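Notes from the Parkico visit, intro to automation, unit 6
January
Posted by the course instructor

Quick writeup for those who missed the bus and for those who were there but didnt write anything down. Read before lab. The worksheet goes in the folder as usual.

Where we went: Parkico open day, the demo rooms at the Bovholm site. Doors at 10, our slot was 10:30, done by noon. Three stations. We only got proper time at one of them, cable handling, so most of this is that.

Station 1, bin sorting. Short. Overhead camera, suction cup, parts into trays. You've seen this in unit 3. Only new thing: they let the cup miss and try again instead of stopping the line. Ask yourselves what that costs in cycle time and where it gets risky (fragile parts, parts that roll).

Station 2, cable handling. The good one. Task is plugging network patch cables into equipment. Sounds trivial, isn't. Why it's hard:

- cable is floppy, so where you grip decides where the plug ends up pointing
- plug only fits one way round, and the clearance is small
- latch has to click, and a half-seated plug looks almost the same as a seated one from a foot away
- neighboring ports get in the way of the fingers
- cable weight and stiffness pull on the plug while you are lining it up

Two-finger parallel gripper, soft textured pads. Grip is on the plug body or the boot, never the cable alone. Somebody asked why not a custom tool shaped like the plug. Answer from the demo team: they want the same fingers to do other jobs, and a custom tool means a tool change every time.
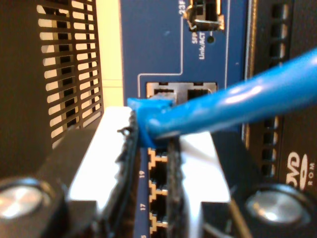
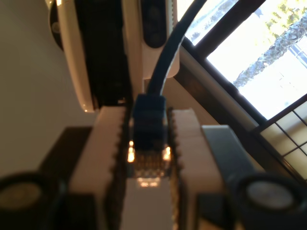 Gripper fingers holding a blue network connector.

Stages, the way they split it (learn these, they will be on the quiz):

1. Find the plug. Camera near the wrist plus a fixed one.
2. Grasp. Close until the force limit, then hold.
3. Check the angle. If the plug is rotated in the fingers, regrasp. No point going on.
4. Approach, stop just short of the port.
5. Search. Small moves side to side with light contact, looking for the opening by feel.
6. Push, watch the force curve. Rise, then a sudden drop is the latch.
7. Tug test. Light pull back. If it moves, go to 4.

Most of our questions were on 5 and 6. Vision gets you close, contact gets you in. Cameras lose sight of the plug tip at exactly the moment you need it, since the fingers are in front of it. So force sensing does the last bit. Compare with peg-in-hole from unit 4, same idea, but the peg there was rigid and had no tail hanging off it.

Numbers I got down (theirs, not checked by me):

- 58 tries in their last logged practice session, 50 of them seated on the first push
- nearly 3,000 recorded attempts in the training set so far
- 22 seconds for a full cycle, pick to tug test

Work out the first-try rate yourselves and then say whether you'd trust it for a rack where one bad seat takes a customer offline. I want a real argument, not just "yes" or "no." Also note we don't know how the 8 others failed. Bad grasp? Bad search? Those have different fixes. Always ask for the failure breakdown when someone gives you a success rate.

Training data: a person drives the arm by hand controls and everything gets recorded, then a model learns from the recordings. They keep the bad attempts too and label them. Question from the back of our group was whether a slow careful operator or a fast one gives better data. Reply was that consistent matters more than fast, and that they throw out runs where the operator paused a long time. Worth remembering for your own project recordings.

Lighting. Shiny metal contacts, glossy plastic. Reflections shift as the arm moves and the camera reads them as edges. Their fix is mostly varied data, lots of rooms and times of day, plus exposure kept short. We've had the same trouble in our lab with the foil lids.

Station 3, Horkska palletizer. Ran out of time, saw maybe two layers go down. Skip for the quiz. Those writing up palletizing for the term project can use the Kandasamy handout from week 2, it covers teh layer patterns.

Safety bits, since I asked you to look: light curtain on the palletizer, speed-limited arm at the cable station, stop button in reach of both operator spots. Put these on the worksheet, with one thing you would change.

For lab: bring one patch cable each, any color, with the latch tab intact. We'll do the insertion by hand blindfolded first and you write down what your fingers are telling you at each stage. Then the same with the training arm, in pairs. Sign up for a slot on the sheet by the door.

Worksheet due start of lab. Late ones lose a mark.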